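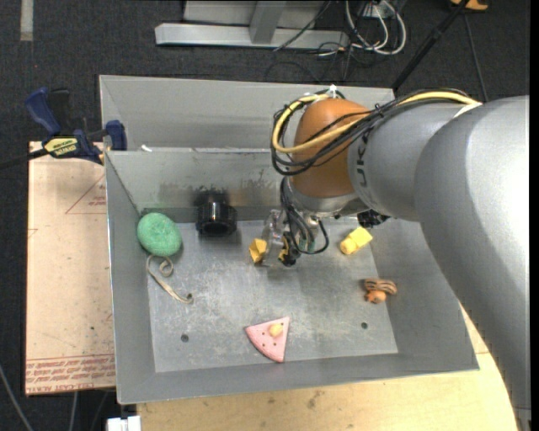 Cable wear at the wrist is the first thing to check on any bin-picking cell, according to Halima Gachanja, and most of the stops logged on her shift have been traced to a dress pack that had shifted on the arm.

Girkbridge, May – Cendico has released a revised maintenance procedure for its Clidia bin-picking cells. The procedure covers cable routing, gripper inspection and bin fixing, and replaces the start-up checklist supplied with earlier cells.

Cables crossing the wrist joint are now inspected every 20 shifts. The technician jogs the last joint through its full working range at reduced speed and confirms that the loop beside the joint neither tightens nor catches on the cover. Ties are replaced as a set. Gripper fingers are checked for play and for cracks at the mounting screws.

The metal bin is held to the table by its rim. Clamps are retightened before the first run of the day, and the bin position is then checked at 4 points with the arm in manual mode. An offset of more than 3 mm at any point requires recalibration. Scuffs on the bin walls are recorded but need no repair unless they affect part detection.

"The wrist check takes 5 minutes and can be done by one person," said Hằng Tiêu of Cendico. "Recalibration still needs the cell locked out – that has not changed."

The procedure applies to all Clidia cells now in service. Printed copies can be requested from the Cendico service desk in Girkbridge, and a walk-through for site technicians will be held there on Thursday.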